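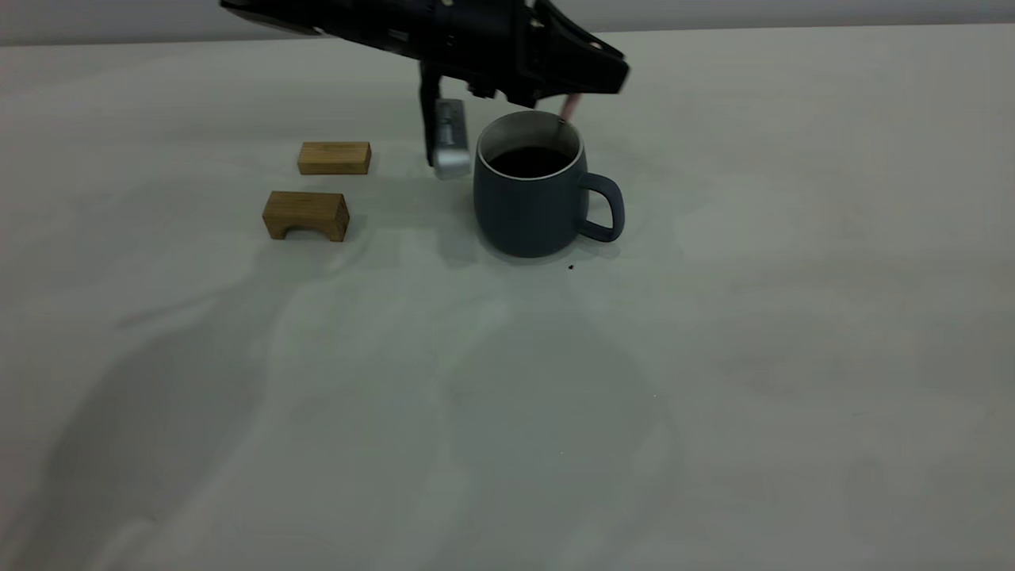

Brenen Tabletop Objects: Data Card

Version of 18 April 2020
Maintained by Fitriani Wuisan and Adom Nartey

Contents

The set covers small household and workshop objects on a pale, matte tabletop. It holds 304 sequences in two groups, mugs and wooden blocks. Each sequence is stored in its own folder with a plain text note giving the object name and the session.

Mugs

The slate-blue mug is ceramic, cylindrical, with a gently rounded base and a white inner rim. Its outside reads as charcoal in shadow, so color labels for this object use "blue-gray" throughout. Upright is the default label for pose. Notes written before March used "dark mug" for the same item; both strings should be matched when searching.

Blocks

The blocks are light natural wood, tan, with visible grain on some faces. Ends can look darker than the sides and are not labeled as a separate material. Blocks are annotated one by one even when they stand close together. A block that is partly hidden keeps its full label and gets the flag "occluded".

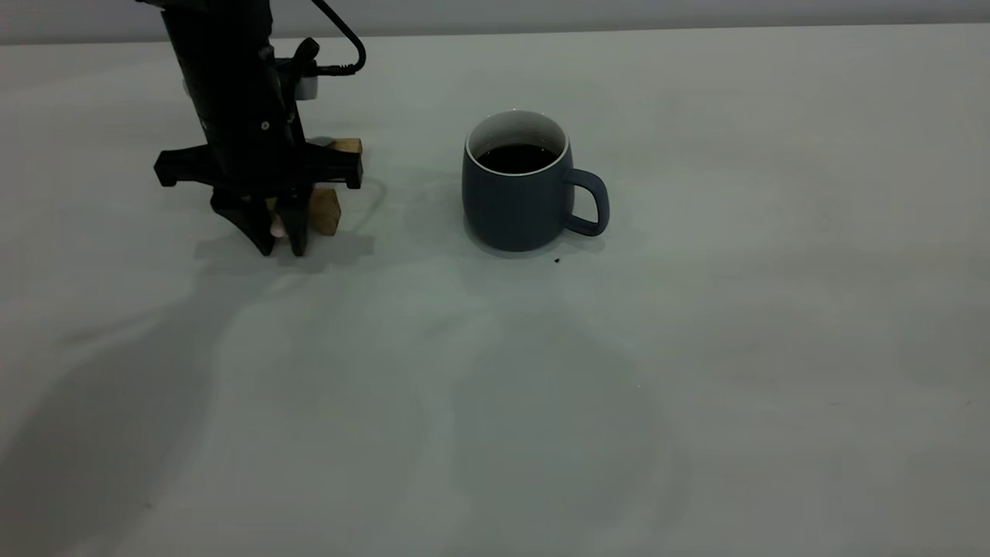
Wooden blocks close together, one upright.

Folder layout

mugs/ sequences with a mug as the main object
blocks/ sequences with one or more blocks
notes/ text notes, one per sequence
lists/ split files

Splits

The training list has 281 sequences. The remainder is held out. Sequences from one session always stay in the same list.

Known issues

Soft shadows fall across the tabletop and vary between sessions. Thresholding on brightness alone will mark some of them as objects.
The outline of a block against the pale surface is less sharp than that of the mug.
4 notes have the session field left empty. They are included as they are.
Object names in Nornen format are lowercase. The older Rillico export keeps capitals.

Changes

Merged "cup" into "mug".
Removed duplicate notes in blocks/.
Corrected the spelling of "occluded" in the flag list.

Corrections go to Adom Nartey, with the folder name in the subject line.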